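Search this manual Enter keyword or part number Go

Section 14 -- Setting up locations and bins in Nullon Stock

Before a first count can be entered, each place where stock is kept must exist in Nullon as a location. Sites moving from Clidico should finish the import in Section 12 first and then check the imported locations against the steps below.

14.1 Creating a location

1. Sign in with a supervisor account and open Settings > Locations.
2. Select New. The location form opens with the site code already filled in.
3. Enter a location code of up to 36 characters. Letters, figures and hyphens are accepted. Spaces are removed on saving.
4. Choose a type: Rack, Floor, Bin or Transit.
5. Select Save. The location is listed as Inactive until a label has been printed for it.

Note: Codes are not case-sensitive. BALOYI-A1 and Baloyi-a1 are treated as the same location, and the second will be refused.

14.2 Printing and fixing labels

1. Tick the locations to be labelled and select Print labels.
2. Check that the Stala label printer is shown as Ready. If it is shown as Paused, open the lid, close it again and wait for the green light.
3. Print one test label and scan it. The location code should appear in the handset window.
4. Print the rest of the batch. A batch may hold up to 100 labels.
5. Fix each label to a clean, flat surface at scanning height.

Caution: Do not fix a new label over an old one. The handset may read the edge of the lower code and book stock to the wrong place.

14.3 Mixed bins

A location of type Bin may hold one item or several. By default it holds one. To allow more, open the location, set Contents to Mixed and save. Each item in a mixed bin keeps its own line and its own reorder level. Variants that differ only in colour must have separate item codes -- a colour typed in the Remarks field is ignored by the count screen.

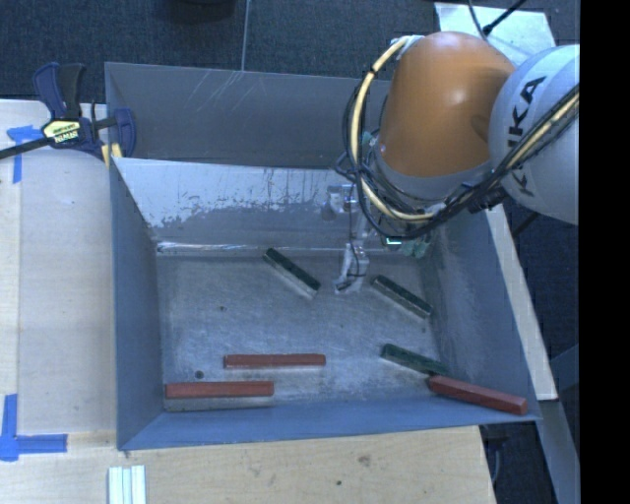

Fig. 14-2. Open-topped metal bin with green and red blocks.

To count a mixed bin:

1. Scan the bin label.
2. Select the first item line and enter the quantity.
3. Repeat for each line. Enter 0 where an item is absent; a blank line is carried over at its previous quantity.
4. Select Close bin.

Note: The standard licence covers 1,425 active locations. Transit locations are not included in this total.

Caution: Changing Contents from Mixed back to Single deletes every line except the first. Export the bin before making the change.

Section revised 30 August 2015, R. Pillay. For stock adjustments after a count, see Section 15.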